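3.2 Shade drift in tinted sunscreens over a day of wear

The second part of the study took up a question that kept coming back in the interviews: why does a tinted sunscreen that matches at breakfast look orange, or grey, by the time a person gets home? Wearers have plenty of names for it (going pumpkin, turning, rusting) and we were delighted by how closely their accounts agreed. Of the 1,510 diary entries collected in the first part, a surprising share mentioned colour before they mentioned shine, feel or smell. That alone persuaded us that shade drift deserved a section to itself.

We worked with four tinted sunscreens, all bought over the counter in the same month and stored in the same cupboard. Herkness and Cosley are mineral formulas, heavy on zinc oxide. Amano is a mixed formula with a thin, milky texture. Senetti is sold as a skin tint first and a sunscreen second, and it was the only one of the four that came in more than five shades. Each wearer picked a shade at the window in the morning, with help from one of us, and then applied it to a bare, washed face. No primer or setting powder was allowed. Moisturiser was allowed if the person normally used one, and we wrote down which.

A total of 103 wearers finished the day. Colour was read on the cheek and the jaw straight after application, again at midday and once more in the late afternoon. We took each reading against a neutral grey card and asked the wearer to rate the match in a hand mirror before they were told the reading. People turned out to be very good judges of their own faces! Their ratings followed the readings closely on the cheek and a little less closely on the jaw, where many admitted they rarely look.

The biggest change came early. Most of the drift we measured had already happened by midday, and the afternoon readings moved only slightly from there. Herkness and Cosley both warmed on oilier skin, Herkness more so, and both held nearly steady on dry skin. Amano went the other way and lost some of its warmth, leaving a faint grey cast that wearers with deeper complexions noticed first and disliked most. Senetti drifted least on the cheek but gathered beside the nose, where it looked darker even when the reading a finger's width away had barely changed. We find this last result especially exciting, as it suggests that some of what people call a colour change is really a change in thickness.

To follow that up we spread each product on clear film and left it uncovered beside the window. If the pigment itself were changing with air, the film samples should have shifted much as the faces did. They shifted far less. Samples mixed beforehand with a drop of artificial sebum warmed noticeably, and the two mineral products again led the way. Skin oil, then, looks like the main driver, with air playing a smaller part. This fits what wearers told us in the diaries, where blotting at lunch was the most popular remedy by a long way.

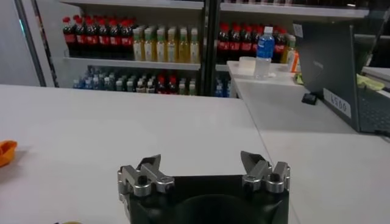

Figure 2

Choosing a background for the film samples took longer than we expected. A tint at normal thickness lets a lot of light through, and whatever lies underneath shows up in the reading. Our first trials, done in February over a cream-coloured bench mat, made every sample look warmer than it was, and we threw those readings out. A matte, light grey-white surface like the tabletop in Figure 2 is much kinder to sheer colours, although even there a join such as the diagonal one between the two sections deserves some care, as the section on the right looks slightly brighter. We kept all the films for one product on a single background and read them in one sitting. Readers who want to try this at home can get a fair result with matte white card, provided it is the same card each time.

A smaller group of 37 wearers came back to test whether waiting between moisturiser and tint made any difference. It did, and the effect was lovely and clear for Herkness, where a short wait roughly halved the warming seen on oily skin. For Cosley the gain was smaller. Amano did not respond at all, and Senetti became patchy when the skin was too dry to blend it. The advice printed on many tubes to let moisturiser sink in first is therefore good advice for some formulas and poor advice for others.

Our readings cover indoor wear only. Sweat, swimming and reapplication all change the picture, and reapplication matters most, given that sunscreen is meant to be topped up through the day. Section 3.3 looks at what happens to colour when a second layer goes over the first.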